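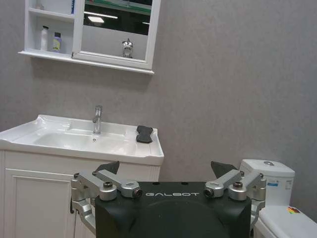
Basin and right-hand ledge, black pad at the back by the wall.

Jun 17, 2019

Bathroom day. Basin, tap, drain, ledge, then the outside of the toilet if time. Notes as I go, will be scrappy, hands are wet half the time. Olanrewaju Ajayi wants the routine written up properly in July so I'm putting down more than I normally would.

Starting point. White basin, white rim, white everything, which is a pain for seeing limescale. You can feel it well before you see it. Ran a fingertip along the bottom of the basin, rough patch between the drain and the tap, smooth further up the sides. Sides slope gently so most stuff runs down on its own. The raised edge of the countertop is the real catcher. Water sits behind it and dries there.

Wall is the pale grey textured finish. Do NOT scrub it. We did a test patch at Skelitano with the stiff brush and it went shiny, still shiny now. Damp cloth, dab, leave. If there's a splash mark that won't dab off, write it down and leave it for Olanrewaju.

Mixes used:
A — the Sperling descaler, 14 ml in 200 ml of warm water, in the small spray bottle
B — washing up liquid, a squirt, in the blue bucket
C — plain water for rinsing, lots

Wrote A on the bottle in marker. The marker came off as soon as I touched it with a wet glove so now there's tape.

First pass, mix B only, black pad. Started at the back by the wall and pulled everything forwards into the basin. Last time I went front to back and ended up with a grey tide line along the wall that took longer to shift than the basin did. Back to front from now on. Ledge first, then round behind the tap, then the rim, then the bowl, drain last.

The pad. It's the hourglass one and I've come round to it. The narrow middle gives you somewhere to hold and the wide ends do the flat bits. Goes behind the tap if you turn it on its side, sort of hook it round the upright and saw back and forth. The big square ones just bunch up. Not so good in the corner where the ledge meets the wall, too rounded, needed a cloth over one finger for that.

Where the pad lives is still not settled. It ends up on the right-hand ledge because that's the flat bit nearest your hand, but left there wet it makes a ring. Wring it out hard, if it goes on the ledge at all. Would rather have a hook inside the cabinet. Ask about drilling, or one of the stick on ones (the stick on ones fell off at Skivosach, both of them, in the night).

Tap. Single lever, slim upright, short lever on top. Easy enough shape. Trouble spots are under the spout and right round the foot. Sprayed A on a cloth, not on the tap, wrapped the cloth round the foot and left it. Meant to leave it five minutes. Phone went, so it was 18. No harm that I could see, chrome looked fine after, but don't take that as permission, the sheet says five and I was lucky. Rinsed twice. Buffed with the dry yellow cloth. Yellow cloth leaves fluff, go back to the old tea towel.

Drain. Small round one, chrome. Toothbrush round the edge with A, then rinse. Bit of gunk came up, less than I expected. Hot water down after. Runs away quick enough, no gurgle. Didn't take anything apart, not going to either, last time we lost the washer.

Rough patch at the bottom of the basin, second go. Laid a bit of kitchen roll flat, soaked it with A, left five min by the clock this time. Lifted off, wiped with the pad, rinsed. Felt it again, mostly gone. One small bit still there close to the drain, size of a lentil. Did it again and it's still there. Might be a chip in the glaze and not scale at all. Held the torch low along it and couldn't decide. Leave it, look at it dry tommorow.

Front lip of the countertop. Curved, so the drips run over and down onto the cabinet. Wipe under the lip as well, everyone forgets it, me included till I leaned on it and my sleeve came away grubby. Cabinet with the damp cloth only, then dry straight off, water mustn't sit in the joints.

Toilet, outside only. Tank top, sides, down the back as far as the arm goes. Separate cloth, the red edged one, and it goes straight in the wash bag afterwards. Do not put it on the ledge with the pad. Gap between the vanity and the tank is awkward for the elbow, easier kneeling than bending.

Timing, whole lot start to finish incl. the phone call: too long. Could lose a good chunk by spraying the tap first and doing the ledge while it soaks. Order to try next time:

cloth with A round the foot of the tap, clock on
ledge and rim, mix B, back to front
kitchen roll in the basin if it needs it
take cloth off tap, rinse
bowl, drain
rinse all, dry all
cabinet front and under the lip
toilet last, red cloth

Two things I'm not sure about. Whether B is doing anything on the rim that plain water wouldn't, should do half and half and compare. And whether the Droltow paste is worth trying on the lentil bit. It's gritty. Tried it on the old offcut of basin in the store and got faint scratches when you tilt it to the light, so probably no, or only with the softest cloth and hardly any pressure. Olanrewaju says it's fine if you let it down with water first. Will let him do it then — on the offcut, not on this one.

Cost so far, for the July write up: receipts are in the tin, 278 on the lot since we began, most of that cloths. We must be losing cloths. Count the cloths.

To get: descaler, the decent gloves (medium, the large ones fill up with water), a new toothbrush, a spray bottle with a trigger that doesnt stick, hooks.

Window open when using A. I forgot for the first bit and had a cough.

Pad rinsed and wrung out. Mix A left over tipped away, bottle rinsed and upside down on the draining rack. Bucket back in the store.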